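Why I cancelled Livus after two seasons of The Salt Road

16 Mar 2024
By Brenda Vergara

I cancelled my Livus subscription last night. I had it for two years, mostly for one show, and that show is the reason I left.

If you were online this week you probably saw the hashtag. Season two of The Salt Road went up, and by dinner people were posting screenshots of their cancellation pages. I am not much of a joiner, so I waited until I had watched all of it before making up my mind.

The first season was good. It followed a family of salt traders over one winter, and it took its time. Cristóvão Morais wrote most of the episodes and you could tell one person was in charge. The grandmother had a real storyline. The middle brother was a coward and the show let him be one.

Season two drops the grandmother between episodes. She is mentioned once, at a dinner, and then the story jumps ahead to a war that was never set up. Morais is credited on the opener only. The rest is by a group of writers I had not heard of, and the middle brother is now a general.

People online were angry about different things. Some were upset about the war plot and how it treats the hill villages as bandits. Others were upset about the ads. I had no strong feeling about the villages until episode four, where a whole town is burned and the characters joke about it on the ride home. That scene bothered me and I turned it off for the night.

The ads bothered me more, which maybe says something about me. I pay for the plan that is supposed to have none. Livus now runs what it calls partner messages before each episode, and you can't skip them. I wrote to support and got a form reply saying partner messages are not ads.

My friend Sevim Dönmez kept her account. She says the last two episodes are worth it, and she is right that the finale is better. The scene on the frozen river looks great. But I don't want to sit through six bad hours to get to two decent ones, and I told her so.

Beatriz Carvalho has a long post on her blog that goes through the season episode by episode. It had 300 comments when I looked. She is kinder to it than I am. Her theory is that the second season was planned as a separate show and got the old name late. I don't know if that is true, but it would explain the war.

Cancelling took longer than it should have. The button is not in the app. You have to log in on a computer, go to Billing, then Plan, then Manage, and then say no to a discount and no again to a pause. After that they send an email you have to click. If you skip the email, the account stays open, so check your inbox.

I still have Virnix through May because my sister gave me a gift card. They have the old Pedow detective series, all of it, and I have started that from the beginning.

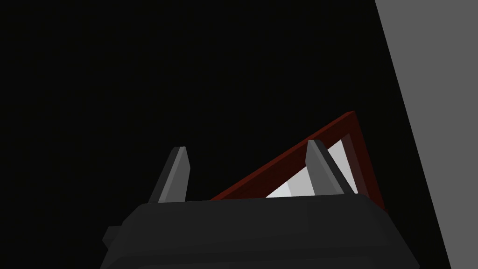 The first few episodes are slow and the sound is rough, so I keep the captions on. I'm up to the one with the stolen ferry. I'll write something on it when I finish the first season.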